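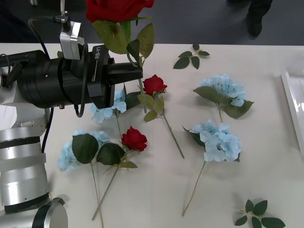 Roses and hydrangeas on the white table.

Ticket on Fulley Road, no helmet
Started 4/24/22

tekin_rider: Got stopped outside the Primencombe library on my scooter, helmet hanging off the mirror, where it protects the mirror. $172. I was going two blocks.

potholepoet: Two blocks is where the pavement lives, same as everywhere else. Pay it.

ulent_commuter: Disagree. They park at that corner all day and ignore people running the red. Easy money.

tekin_rider: Thank you. I did mention that to the officer – it went over badly.

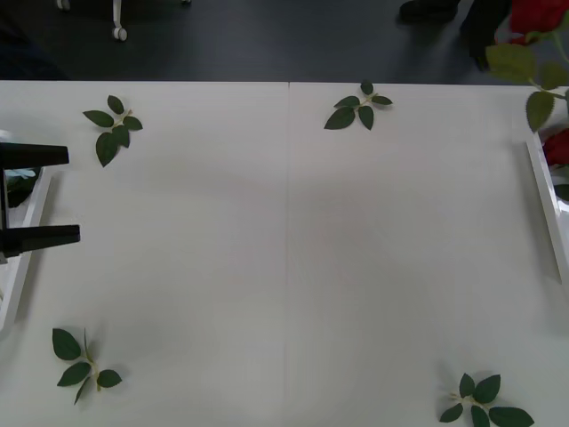 Four leafy sprigs, spread out.

potholepoet: Did you raise your voice?

tekin_rider: I projected.

ulent_commuter: My cousin projected in November and left with 3 tickets. Argue in court, where there's a chair.

sidecar_sal: Both of you are right, which is annoying. The corner is a trap and the helmet still goes on your head.

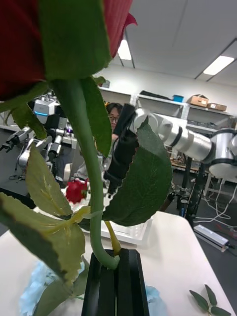 Can I contest it by mail if I don't want to take a morning off?
Send the form on the back of the ticket with a short written statement, and keep a copy. Leave out the part about the mirror.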